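Folding and stacking workshop cloths

Cloths for bench work at Skitcombe are folded to one size so that a stack can be lifted in one hand. The method suits any flat cotton or microfibre cloth up to 50 cm square.

1. Wipe the desktop and let it dry. Clear the part you will fold on.
2. Lay one cloth flat, label side up. Pull the corners square.
3. Fold in half, left edge to right edge. Smooth from the fold outwards.
4. Fold in half again, bottom to top.
5. Place the folded cloth towards the back of the desk, fold facing you.
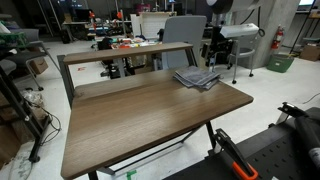

Repeat until the pile is done, setting each cloth on the last with the folds on the same side. Stop at 20 cloths. A taller stack leans and the upper layers slide.

To straighten a stack, hold it lightly between both palms and tap the folded side against the desk. Do not press down on it, as this sets creases in the lower cloths.

Frayed cloths go in the rag bin. Cloths with oil on them are washed separately.

Revised 11/07/2019, R. Kneath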